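How to tighten a loose toilet seat

Posted 21/05/2018 in Home repairs, bathroom

A toilet seat that moves to the side is a small problem, but it becomes bigger if you leave it. The bolts work loose little by little, and one day the plastic of the hinge cracks. The repair takes five minutes and you do not need a plumber.

What you need

An adjustable wrench or pliers, a flat screwdriver, an old cloth and two rubber washers. I bought mine at Grinton, in the small bag with number 671, but any washers of the correct size are good. If your seat is from Lorik, look under the caps first. Some of these seats have a wing nut that you turn by hand.

Check the hinge

Close the lid, hold the seat with both hands and push it gently to the left and to the right. If the hinge moves together with the seat, the bolts are loose. If the hinge stays and only the seat moves, the pin inside is worn and you should order a new hinge set.

Look also at the color of the plastic. White plastic that became yellow near the bolt is usually old and can break when you tighten it, so go slowly.

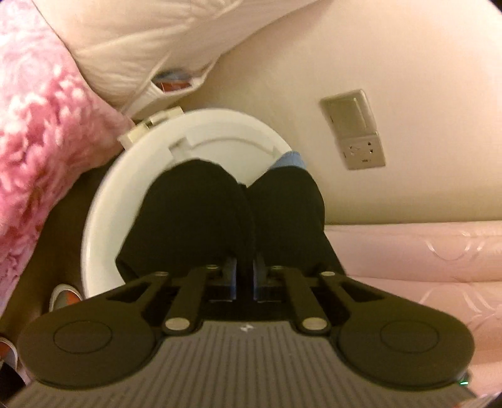

A reader from Flerkarach wrote to me that her seat was loose again after two weeks, although she tightened it well, and she asked if glue would help. Please do not use glue. You will not be able to remove the seat for cleaning. In such a case the washer is too hard or too thin, and a softer rubber one will hold better.

Tighten the bolts

1. Open the small caps on the hinge with the screwdriver. Put the cloth under it – the ceramic scratches easily.
2. Move the seat until it is in line with the bowl on both sides.
3. Hold the nut from below with the wrench and turn the bolt from above, clockwise.
4. Change sides after every few turns, so the seat does not go crooked.
5. Stop when the rubber is pressed flat. Too much force can crack the bowl.
6. Close the caps.

If the nut is rusted and does not turn, put a little penetrating oil on it and wait until the next morning. Wipe the oil away before you put in the new washers.

I repeat the check every March, together with the Cheema filter under the sink.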